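About Skikum

Skikum teaches robots to do small household jobs, by doing the jobs ourselves, through the robots, until the robots get the idea. It is a grand trade with a great deal of fruit in it.

We have two floors above a tile showroom in Clomley. The upper floor has the desks and the good chairs. The lower floor has the robots, and is where everyone ends up.

What we do

A customer comes to us with an arm, or a pair of arms, and a job they would like done. The arms are usually splendid and know nothing. One of our operators sits down at the controls and works the arms by remote control, and everything is recorded: what the cameras saw, where every joint was, when the fingers opened and shut. One go at a job, from start to finish, is called a demonstration. A customer's order is usually for 1000 of them. You may now picture the operator.

For jobs where remote control is too clumsy, we take hold of the arm and move it by hand, like teaching someone a golf swing. Our insurers have views on which of these we do when blades are involved, and we have come round to their way of thinking.

The recordings go to the customer, who trains a model on them. If the model is good, the robot does the job alone. If it isn't, we get a phone call, generally on a Wednesday.

How we started

The company began as a side project at Zordale, a maker of packing machinery that wanted an arm to put lids on tubs. The first set ran to 276 demonstrations and taught the arm, very thoroughly, to put lids near tubs. Someone noticed that all of them had been recorded by the same left-handed person before lunch, with the tub in the same spot. We have moved the tub ever since. Zordale kept the lid arm and wished us well, and we took the controls and one of the kettles.

The Mathew set

Our longest-running piece of work is the Mathew set, named after the street the first office was in, for want of a meeting to name it properly. It covers kitchen jobs for two arms: pouring, wiping, folding a tea towel, putting a knife back in its stand, cutting soft fruit. It now holds 628 finished demonstrations that we are prepared to put our name to, and nearly as many that we are not.

Two-armed work is slower than people expect. Each gripper has its own opinion about where the knife is, and the operator has to hold both opinions at once while lowering a wide blade level over a banana. 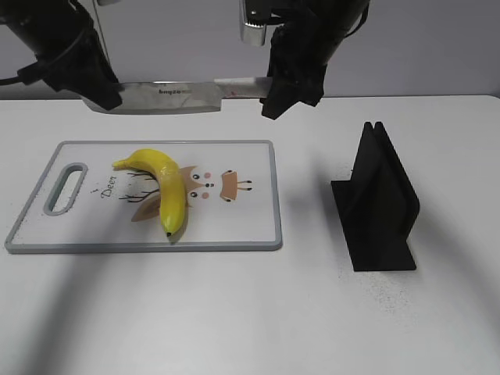

A new operator will spend the first morning on approaches alone, bringing the blade over the board and taking it away again, before being trusted with the cut itself. We ask for slow, dull, steady movements. Flair is copied by the model along with everything else, and so are hesitation, fidgeting and the habit of tapping things twice for luck.

Working here

We take on operators most of the year, with a bigger intake in February. You don't need a degree in robotics. People who have iced cakes, driven forklifts or mended watches tend to do well, and people who are very good at video games do well after a week of being asked to slow down. Shifts at the controls are short and there is a proper break between them.

Visits

Customers are welcome on the lower floor by arrangement. Please ring the upper bell, as the lower one rings in the tile showroom and they have been very patient.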